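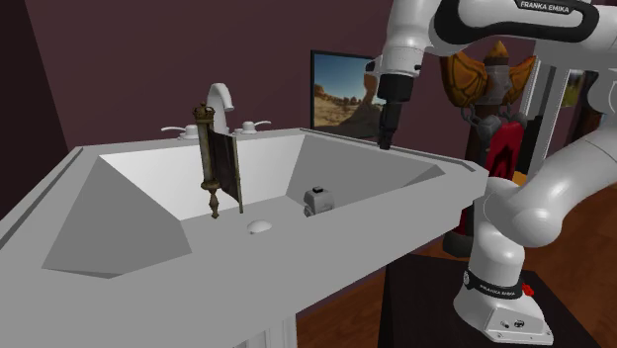 물건을 옮기는 로봇을 왜 시뮬레이션에서 먼저 돌리는가? 실제 팔과 물건을 망가뜨리지 않고 같은 동작을 여러 번 되풀이할 수 있고, 물건과 배경을 바꾸는 데 시간이 거의 들지 않기 때문이다.

# Stilten 공개 행사 견학 보고서

작성일: 2021년 7월 9일
과목: 자동화공학 입문 (기말 프로젝트)

## 1. 견학 개요

우리 조는 기말 프로젝트 주제를 "가상 환경에서의 로봇 조작 시험"으로 정하고, Stilten의 연구실 공개 행사에 참가하였다. 신청은 2월에 학과 게시판을 통해 했고, 행사가 한 차례 연기되어 학기 말에 다녀오게 되었다. 일정은 오전 설명, 오후 시연과 질의응답으로 나뉘었다. 이 보고서는 그중 시뮬레이션 시연을 중심으로 정리한 것이다.

견학 전에 조에서 정한 질문은 다음과 같다.

- 장면은 누가, 어떤 기준으로 구성하는가
- 한 번의 시험은 언제 끝난 것으로 보는가
- 시뮬레이션 결과를 실제 로봇에 얼마나 옮길 수 있는가

## 2. 시연 환경

시연에 쓰인 프로그램은 Gestus라는 내부 도구이다. 장면 파일을 불러오면 로봇 팔과 주변 물체가 배치되고, 사람이 직접 조종하거나 저장된 동작을 재생할 수 있다. 장면 파일은 모두 290개이며 욕실, 주방, 창고처럼 장소별로 묶여 있다고 한다.

우리가 본 장면에서는 흰색 Franka Emika 팔이 검은 받침대 위에 서 있고, 그 옆에 커다란 세면대가 있었다. 세면대 위에는 고풍스러운 두루마리가 수도꼭지 앞에 세로로 서 있었다. 실제 욕실에서 볼 만한 조합은 아니다. 안내자의 설명으로는 물체를 무작위로 섞어 배치하며, 장소와 물건의 관계에 의존하지 않는 동작을 얻는 것이 목적이라고 한다. 벽에는 사막 풍경 액자가 걸려 있고 뒤쪽에는 붉은 천이 달린 깃발 기둥 모양의 장식물이 있었는데, 이런 배경 물체도 같은 방식으로 바뀐다.

두루마리는 시험 대상으로 까다로운 편에 속한다. 굵은 축과 얇은 면이 붙어 있어서 어디를 잡느냐에 따라 결과가 달라진다. 축을 잡으려면 손가락을 충분히 벌려야 하고, 얇은 면을 잡으면 접촉 계산이 불안정해질 수 있다. 그리퍼의 손가락이 곧게 아래를 향한 자세에서는 세면대 테두리와의 간격도 함께 따져야 한다.

## 3. 시험 절차

안내받은 절차를 순서대로 적는다.

1. 장면을 불러오고 팔을 시작 자세로 되돌린다.
2. 대상 물체와 목표 위치를 지정한다.
3. 조종자가 동작을 수행하고, 관절값과 그리퍼 상태를 기록한다.
4. 물체가 목표 위치에 놓이면 성공, 제한된 단계 수를 넘기면 실패로 저장한다.
5. 성공한 기록만 따로 모아 다시 재생해 본다.

제한은 한 번에 600단계이다. 물체 하나당 200회를 모으는 것이 기본이고, 두루마리처럼 모양이 복잡한 물체는 조종자 두 명이 나누어 맡는다. 재생 단계에서 결과가 달라지는 기록은 버린다. 우리 조는 5번 과정이 필요한 이유를 처음에는 이해하지 못했는데, 물체의 초기 위치가 조금만 어긋나도 접촉 결과가 달라진다는 설명을 듣고 납득하였다.

## 4. 질의응답 정리

장면 구성은 Bemen이라는 별도 팀이 맡는다. 물체 모형의 크기와 무게를 정하고, 서로 겹쳐 있는 물체가 없는지 검사한 뒤 Gestus에 넘긴다. 모형의 겉모습보다 충돌 형상이 중요하다고 하였다. 예를 들어 세면대 안쪽처럼 움푹한 형상은 단순한 상자로 대체할 수 없으므로 여러 조각으로 나누어 만든다.

실제 로봇으로 옮기는 작업은 Friesen 프로젝트에서 진행 중이다. 이 부분은 시연이 없었고 구두 설명만 들었다. 마찰과 조명의 차이가 가장 큰 문제이며, 성공률 수치는 공개하지 않는다고 하였다. 따라서 세 번째 질문에는 충분한 답을 얻지 못했다.

## 5. 우리 프로젝트에 반영할 점

원래 계획은 상자 모양의 물체만 쓰는 것이었다. 견학 후 손잡이가 달린 물체를 하나 추가하기로 했다. 실패 기록을 지우지 않고 따로 보관하는 항목도 계획서에 넣었다. 배경을 무작위로 바꾸는 기능은 남은 기간 안에 만들기 어려워 제외한다.

그리퍼와 주변 구조물 사이의 간격은 매 단계 기록하기로 하였다. 기록 형식은 아직 정하지 못했으며, 관절값과 같은 파일에 넣을지 별도 파일로 둘지는 다음 조 모임에서 결정한다.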